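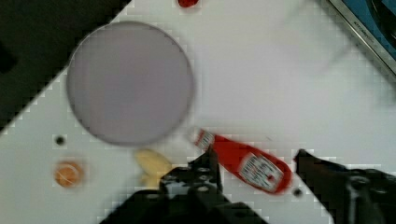

Someone replied to my last thread that a toy library only works in a city, and that in a town the size of Jestton people would sooner buy second-hand and be done with it.

I thought the same before we joined. So, a few notes from a year of borrowing.

Membership is $80 a year per household. You can have three things out at once, for three weeks. A puzzle is one thing. A play food set is also one thing, even if it has forty bits in it.

The catalogue had 409 items when we signed up. It has 338 now. Most of the drop is puzzles with pieces gone, plus a ride-on section that moved to the Pustelow branch in June.

Second-hand is cheaper if your kid sticks with something. Mine does not. The wooden train set lasted 9 days before it went under the couch.

The sets that do get played with for the full three weeks, in our house anyway: play food, the doctor's kit, magnets. Anything with a battery is finished by the weekend.

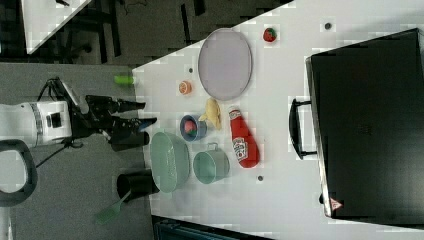

Late fees are $2 per item per week. They will waive the first one if you phone. They do not answer email on Tuesday, which is the day they are closed for sorting.

Missing pieces are charged by the piece, so check the bag against the tag at the counter before you leave. We got billed for a plastic egg I am fairly sure we never had.

Parking is off Kanaujia Street, around the back. The front door has a step. Use the side ramp if you have a stroller.

If you only want it for a birthday party, ask about the day rate. It isn't on the website. You pay a deposit and get it back when the box is checked in.

Givuvov has a toy library as well, but the two don't share a card. I asked. You would have to pay twice.

We renewed last week. We have the marble run out again, and a floor puzzle of a harbour that I am doing mostly by myself after supper.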